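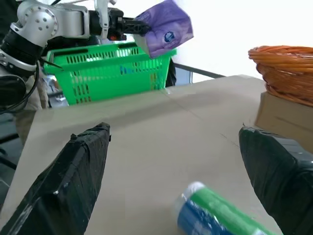
Speaker notes, Ramville shop-floor evening, Feb 9, 2018
Slot is 13 minutes. Leave 2 for questions.

Start with the chore. Unpacking the shopping. Everybody in the room has done it this week and can't remember doing it. Pause there.

Then the slide. Point at the tissues, held over the green basket. Soft pack. A soft pack gives when you squeeze it, so how hard do you squeeze? Then the bottle lying on the table. Round, hard, likes to roll. Same two fingers have to cope with both. Ask for a show of hands: who would pay for this today?

Tranau brochure claim: "ready for the home." Read it out slowly. Ready for which home? Mine has a dog and bad light.

My Onow test, July. 40 items, mixed groceries, one table. 90 minutes, and I stepped in more often than I'd like to say (say it anyway if asked, numbers are in the handout). My kid would have been done before the kettle boiled.

Be fair here. Nasrallah line does one box, one size, all night long, and does it well. I'd buy that. Shop floor people should hear this part. If your parts all look alike, go talk to a vendor.

Don't get dragged into the jobs argument. Different talk.

What I'd want to see before I change my mind: a bag I packed myself, tipped out on a table they haven't seen, no one touching the stop button. One take, normal speed. Still waiting for that video.

Skip the cost slide if running late. Water is on the left side of the podium.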